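Secção 3 – Montagem e nivelamento do tampo

Aplica-se às mesas de trabalho da linha Hisell, referência 2937, com estrutura Drorkier. Se a sua caixa diz outra coisa, feche-a com a mesma fita com que veio (boa sorte) e consulte o manual correspondente.

Antes de começar

Leia a secção até ao fim. Sabemos que não o vai fazer, mas a frase tem de constar. Leia pelo menos as cautelas, que foram escritas depois de telefonemas concretos.

Vai precisar de:
Chave sextavada de cinco milímetros (fornecida, no saco pequeno, dentro do saco médio)
Nível de bolha (não fornecido)
Um cobertor velho ou o próprio cartão da embalagem
Uma segunda pessoa, de preferência com paciência

CUIDADO: Não pouse o tampo de canto no chão. O canto perde sempre, e a garantia não cobre cantos.

3.1 Fixar a estrutura

1. Estenda o cobertor no chão e deite o tampo com a face boa para baixo. A face boa é a que não tem furos.

2. Coloque as duas travessas sobre os furos, com as abas viradas para fora. Se as abas ficarem para dentro, os parafusos entram na mesma e tudo parece correr bem até ao passo 4.

3. Enrosque todos os parafusos à mão, três voltas cada um. Não aperte ainda nenhum. A tentação é grande e conhecida.

4. Encaixe as pernas nas travessas até ouvir o estalido. Uma perna que não estala está ao contrário.

5. Aperte agora os parafusos, em cruz, com a chave fornecida.

NOTA: Não use aparafusadora eléctrica. A rosca do tampo aguenta a força de um pulso, mesmo irritado, mas não a de uma bateria carregada.

3.2 Virar a mesa

1. Afaste o que estiver por perto, incluindo candeeiros e opiniões.

2. Com uma pessoa em cada extremidade, levante a mesa pela estrutura e rode-a até ficar de pé. Nunca a vire apoiando o peso em duas pernas só: ficam ligeiramente abertas e assim continuam, com ar de quem acabou de desmontar do cavalo.

3. Meça do chão à face superior. Com os pés totalmente recolhidos, deve obter 712 milímetros. Um valor menor significa que uma perna não encaixou até ao fim – volte ao passo 4 da secção anterior.

3.3 Nivelar

1. Pouse o nível no centro do tampo, primeiro ao comprido e depois atravessado.

2. Rode o pé do canto mais baixo no sentido indicado na etiqueta, meia volta de cada vez. Volte a ver a bolha.

3. Quando a bolha estiver ao centro nas duas direcções, pressione cada canto com a palma da mão. Se a mesa abanar, há um pé no ar, e costuma ser o que fica encostado à parede.

4. Bloqueie os pés com as contraporcas.

NOTA: O cartão dobrado debaixo de uma perna não é um método de nivelamento reconhecido pela Drorkier, embora a assistência técnica o encontre em todo o lado.

3.4 O tampo em uso

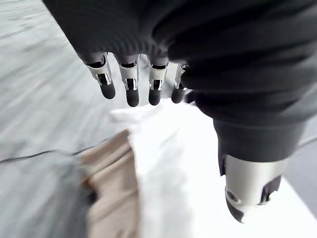 Texto: Azucena Maldonado
Revisão técnica: Getsemaní Orozco, documentação Hindico

Trabalhe nos primeiros tempos com pouca carga e deixe a superfície desimpedida entre tarefas. Uma mesa nova atrai chaves, canecas e correspondência por abrir com uma rapidez que ainda não conseguimos medir.

1. Limpe o tampo com um pano macio, ligeiramente humedecido, e seque logo a seguir.

2. Levante os objectos para os mudar de sítio. Arrastá-los é mais rápido e deixa um registo permanente do trajecto.

3. Reaperte os parafusos da estrutura ao fim do primeiro mês de uso. Se a montou em Março, faça-o em Abril e não no Natal.

CUIDADO: Não se sente nem suba para o tampo. Para mudar lâmpadas existe o escadote Zepeda, vendido em separado.

Para a colocação da gaveta e da calha de cabos, passe à secção 4. Guarde a chave sextavada.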